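Ticket 3524: Label printer skips every second label after Murkadik update
Status: Resolved
Opened by: Neema Kimaro, Cornby shipping desk
Assigned to: Bayu Purba

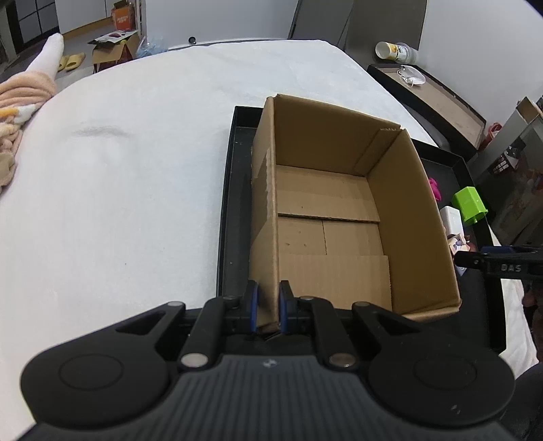 After the update to Murkadik 26, carton labels print on one label and leave the next one blank. Packing slips on the office printer are fine. Restarting the print service made no difference.

Purba: Ran the sensor calibration from the printer menu. It detects the gap correctly and the self-test prints with no blanks, so the fault is on the software side. Please send the page setup values.

Kimaro: Width 100 mm, height 149 mm, gap 3 mm.

Purba: Your stock is 146 mm high. The update added the gap to the label height and kept the gap field as well, so each job runs past the end of the label and the printer feeds to the next one. Set height to 146, leave gap at 3, save the profile under a new name and clear the queue.

Kimaro: Done. Printed 59 labels, none blank. The old profile still shows up as default after logout.

Purba: Default is stored per user. Removed the old profile on the server. Log in again and select the new one.

Kimaro: Default now holds. OK to close.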